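Florketeo shuttle cars, progress to 6/23/25
From: Bethel Hadgu

Short one, sorry, between garage visits. Both used wagons bought and on the road. Blue one has done 1,644 miles since handover, silver one is behind becuase of the gearbox fault. Jolley fixed that under warranty, no charge to the grant.

Fuel use better than we budgeted on the highway, worse in town. Drivers like the seats. Don't like the rear visibility, two have asked for parking sensors. Tsao quoted $157 per car fitted. Ok to take from the repairs line?
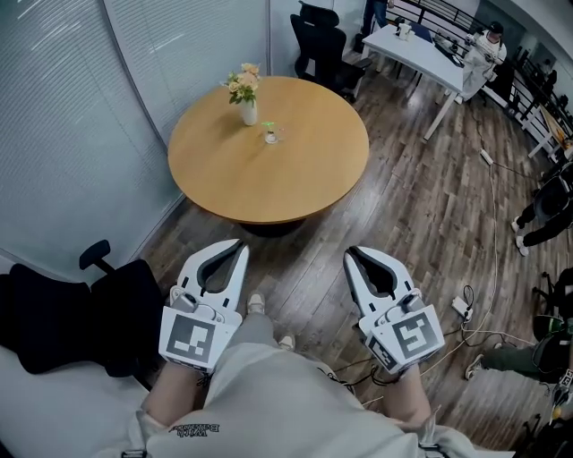 Silver one also needs front tires before the fall, wearing on the inside edge. Alignment booked. Insurance renewed, both cars, same terms.

Still to do: second child seat, logbooks for the new drivers, Zomidico invoice (they sent it to the old adress). 20 riders signed up so far, target was 100 by year end so we need to push that. Mileage sheets to follow.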